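**Reading the Psalms in order or by theme? First time through**

I've finally decided to read all the Psalms from start to finish, and I'm really excited about it! I grew up hearing the same handful at our chapel in Gremach (23, 121, the usual ones) and never looked at the rest. My trouble is that I got as far as the first dozen and felt a bit lost. One is joyful, the next is somebody begging for help against enemies, then it's joyful again. Is there a better order for a beginner? And should I be using a commentary, or will that slow me down? I have a 513-page one from the Plirnness second-hand shop and it looks heavy going.

Asked Tue 7 June

---

**Answer 1** (65 found this helpful)

What a lovely thing to take on! I'd stay with the order as it stands, at least the first time. The Psalms are arranged in five books, and each book closes with a short burst of praise. Look at the ends of 41, 72, 89 and 106, and then the whole of 150. Once you know those are coming, you get a sense of travelling somewhere, even through the gloomy stretches.

The jumping about in mood bothered me too. What helped was reading one in the morning and the same one again at night, aloud if the house is quiet. Psalm 13 is only six verses and it goes from "How long?" to singing – by the second reading I'd stopped minding the turn and started waiting for it.

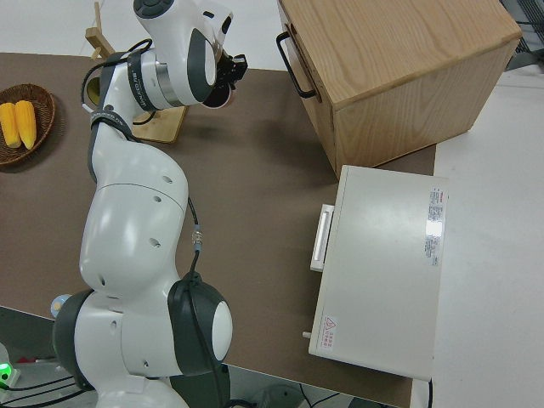

*White robotic arm with a black gripper, over a brown-topped table*

On the commentary, leave it shut until you've read the psalm itself twice. Then look up only what puzzled you. I did the whole lot that way between March and the end of summer and kept a notebook of the lines I liked, now very scruffy. Do give 119 a week of its own. It's the longest by miles, in 22 sections that follow the Hebrew alphabet, and it's wonderful in small pieces.

---

**Answer 2** (8 found this helpful)

Slightly different view: try the Songs of Ascents first, 120 to 134. They're mostly short, they sit together nicely, and many people think pilgrims sang them on the way up to Jerusalem. Our group in Nadham did one a week and went straight on to the rest afterwards, we couldn't stop! Psalm 130 was the favourite by a long way.

Also check which numbering your book uses. Some older Catholic and Greek-based Bibles are one behind for most of the middle, so your 23 might be printed as 22. I spent ages on the wrong psalm before I spotted it.

---

**Answer 3**

just start with 81, it's got tambourines in it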